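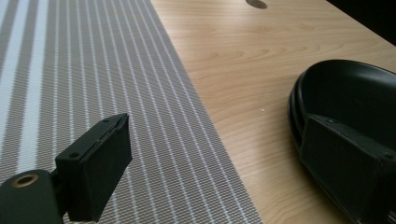

Wiremu Baxter

3.2 Table coverings and bare surface

The dining table in the Nerness apartment was recorded with its runner in place. Figure 1 shows part of the light wooden tabletop, with a gray woven runner, thin white stripes along its length, and a black bowl on the bare wood beside it. We coded each object by the surface directly under it - runner or wood - and ignored its distance from the edge of the table. Of 604 placements coded across the households, 118 were on a covering of any kind.

Bare stretches of tabletop were coded separately. Wood grain was noted where it could be read, as in the long wavy lines on this table, and glare was entered as a surface condition. Rangi Kerslake recoded 8 tables from the Ateneo set, and disagreements were settled by discussion.

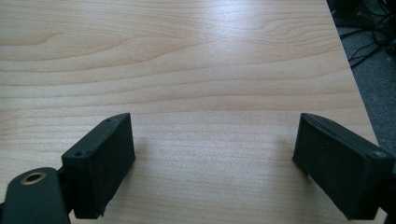

3.3 Seating

Chairs were coded only when drawn up to the table. Stools and benches were entered under a single heading.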